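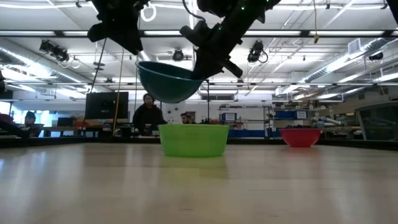
Who decides which arms and grippers we buy next year? Whoever takes this job, together with me and one very patient person in accounting.

I'm Soon-im Jin, and I run the equipment side at Baswood. We're hiring an equipment planner, part-time to start, and I'd love to have someone at the desk by January so you can be in on the new budget from the first page.

So what would you be doing? Mostly asking people what they need and then finding out what it really costs. An arm is the easy part! It's the mounts, the spare fingers, the cables, the service contract and the freight that sink a budget. Right now I have quotes from Jalleck and Stornitz sitting side by side in a spreadsheet, and they don't cover the same things at all. Sorting that out would be your first week.

You'd also look after the small stuff. Our current work is picking up and moving plastic bowls, and bowls get ordered too, along with bins, shelving and a frankly silly number of zip ties. Anything under 200 dollars you can approve yourself. Bigger things come to me first.

I'm looking for someone with 2 years of purchasing or lab support behind them. You don't need to program a robot – you do need to be happy calling a supplier for the third time about the same invoice. If you've used Prata for purchase orders, great, and if you haven't, I'll show you (it takes an afternoon and some coffee).

We talk through applications in the order they come in. Send me a resume and a short note about something you bought for work that turned out to be a mistake, and what you did next. There are 4 of us reading, so give us a few days to get back to you.

Posted 2018-12-04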